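Ticket 709 – Planning parts and spares for hand-held grippers, home bedding tasks
Status: Closed
Product: Gripper sets, hand-held (supplied through Caltari)
Last updated: 25th March

3 shares | 4 comments

Original request

We run the Hollema home tasks out of ordinary bedrooms. The work is mostly bedding: spreading a blanket, folding a quilt, pulling a sheet flat, picking small items off a bed and putting them down somewhere else. The operator holds a gripper in each hand and works at the bed the way anyone would.

We have 3000 left in the equipment line and it has to be committed before August. The request going in from our side was for one more full gripper set. Before it is approved I have been asked to show that a new set is the right thing to buy. We have also had complaints from operators about cloth slipping out of the fingers, and I would like to know if this is a fault, wear on the pads, or something we are doing. If it is a fault in the current sets, I don't want to buy another one the same.

What happens: the operator closes on the edge of a thin blanket, lifts, and the cloth slides out before the arm is fully raised. It does not happen with thick quilts. It does not happen with hard items at all. It comes and goes, and it is worse late in a session.

What we tried before opening this ticket:
– Swapped the left and right units. The slipping stayed with the unit, on the same pad.
– Wiped the pads with a damp cloth. Better for a short while, then back to how it was.
– Checked the pivot screws for play. None found on either unit.
– Asked the operators to take a deeper bite of cloth. Helps, but they forget, and it makes the folds ugly. 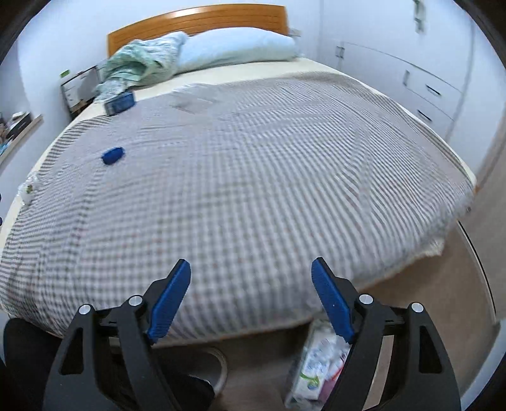
Ifeanyi Bassey: I would hold off on the new set until the pads are sorted. A fresh set comes with fresh pads, so it will look like the new hardware fixed the problem, and then by the end of the summer you are back where you started with more units to feed. We made that mistake. Price the spares first and see what is left.

Reply from support

Agree with the comment above. From what you describe, this is pad wear with lint on top of it. The slip follows one unit after the swap, wiping helps for a while, and thick material still holds. A bent linkage would show up on hard items too, and you say those are fine.

Please run this check on each unit and post the result:

1. Close the fingers with nothing between them and hold them up to a lamp. Light should not come through along the middle of the pads.
2. Close on a single sheet of printer paper and pull it slowly. Try the tip, the middle and the base of the pad.
3. Clean with a stiff dry brush, working along the ridges. Do not use a damp cloth. Water packs the lint down between them.
4. Repeat step 2.

If the paper still slides at the tip after brushing, the pad is done and should be replaced. Replace both pads on a unit together.

Customer update

Ran the check on everything we have. The suspect unit fails at the tip, before and after brushing. Its partner passes. On the second set both units failed before brushing and passed after. The spare unit from the cupboard passes but the pads feel hard, and I don't know how old they are.

So one worn pair for certain and one I don't trust. The rest was lint. I have added a brush to each kit bag, which cost next to nothing.

Next question is how many spare kits to plan for. Caltari quotes 300 for a kit (pads, backing pieces, screws). I have no usage record to work from. Sessions are logged in Gredato by room and by task, but the unit number was never a required field, so most people left it blank. I can see how long we spent on bedding. I can't see which gripper did it.

Reply from support

Without unit numbers you can only plan by the type of work. Bedding is hard on pads because the fingers drag over fabric for most of the session. Trim and stitched edges are worse than plain cloth. If your rooms are mostly beds, plan on the heavy side.

For your current sets we suggest 4 kits to cover the period up to August. Put one on the worn unit now and keep the others sealed. Please don't stock up much past that. The pad material stiffens on the shelf, and that may be what you are feeling on the unit from the cupboard.

Also make the unit number required in Gredato today. Next time this comes up you will have a real figure.

On the new set: what would it be used for? If it is to run a second room at the same time, you need it. If it is to cover for units that are out for pad trouble, the kits do that job for a lot less.

Customer update

Talked this over with our side. The second room was the reason given on the form, but when I looked at the schedule we only have operators for one room at a time until the end of the summer. The set would have sat in a case.

The rooms we use are furnished and lived in, with beds in the middle and belongings on the sills and shelves, so there is not much floor to set up on. Two people working in there would be in each other's way as well. I checked that by standing in one with the kit bags and a second operator. It was tight.
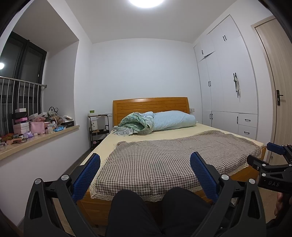
Bedroom used for the bedding tasks, with checkered cloth across the foot of the bed.

Revised plan as sent for approval:

Pad kits: 4 at 300, total 1200
Balance: 1800
Balance to be held for repairs and for linkage parts if any are needed. Anything not spent by August goes toward a full set when the second team starts.

Two things came back from approval that may be useful to others reading this.

The first was freight. The Caltari price does not include it. If the kits go out one at a time, freight is charged each time. In one order it is charged once. We are ordering together for that reason, even though we were told to keep the stock small.

The second was who owns the spares. Our sets are on loan to the Danladi group for part of the year, and in the past pads went out with the set and never came back. The kits will now stay with us and Danladi will budget for their own. They were fine with this once they saw the price.

Reply from support

Plan looks reasonable. One correction: linkage parts are not stocked as single pieces. They come as a left or right arm assembly, and the lead time is longer than for pads. If you think you will need one, ask for a quote now – don't wait until a unit is down. A quote costs nothing and is held until August.

Customer update

Asked for quotes on a left and a right assembly. Kits arrived in one box. Fitted new pads on the worn unit and ran the paper test. Holds at tip, middle and base. The operator did a run of thin blanket lifts after that and had no slips. Unit number is now required in Gredato.

I also fitted a set to the unit from the cupboard, so two kits are sealed and two are used. That is faster than I had planned for and I have noted it on the budget sheet.

Happy for this to be closed.

Resolution

Cause: worn pads on one unit, lint build-up on others.
Fix: pads replaced, dry brush added to kit bags.
Purchase: full set deferred, spare kits ordered.
Follow-up: review pad use by unit number in August.

Contact support | Copyright Caltari | Back to top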